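About us

Hello, and thanks for clicking through! I'm Ruth Arboleda, and I run Saltatside, a language school above a bike shop. We teach Spanish, German, Arabic and Ukrainian to grown-ups who mostly haven't sat in a classroom since they were sixteen.

I started it after a very bad evening course. Thirty people in a hall, a tape player, and a man reading out verb tables until nine o'clock. I lasted 3 weeks (my sister lasted one). What I wanted was to be able to chat to my gran's neighbours in the summer, and I came away able to conjugate "to fear". So I hired a room, put a card up in the library and asked if anyone fancied learning by talking. Five people came, and two of them still do!

Our groups are small and they're loud. You'll be speaking in the first ten minutes, badly, and so will everybody else. We do grammar as well, don't worry, but it turns up when you need it, usually when you're halfway through a story about your holiday and find you've no way of saying it happened last year.

The teachers, then. Giuliana Muñoz takes most of the Spanish and all of the beginners. Mareike Rothe does German, plus the Saturday pronunciation clinic, where you will make some very odd noises. Chaimae El Ouafi teaches Arabic, both the written standard and Moroccan Darija, so do tell her which one you're after before you buy a book. Yevdokiia Kovalchuk joined us in April to start our Ukrainian course and it filled up so fast that we've added a second evening.

A ten-week term costs £175, or £101 if you're on a low income. We don't ask for proof, just tick the box on the form. Books are extra, but there's a shelf of second-hand ones by the door and you're welcome to borrow.
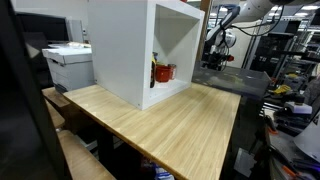
Saltatside Language School

If you're brand new, here's who you'll hear from first. Giuliana or I will ring you for a quick natter, in English, to work out which group would suit you. There's no test. Bring a pen and something to write in, and come up the side stairs, as the front door belongs to the bikes.

We stop halfway through each class for a cuppa, and the rule is that you have to ask for yours in the language you're learning. Milk is "leche", "Milch", "halib" or "moloko". Sugar you can look up yourselves!

Autumn enrolment closes on Sunday, September 29, 2019, and late joiners can ring me to see what's left.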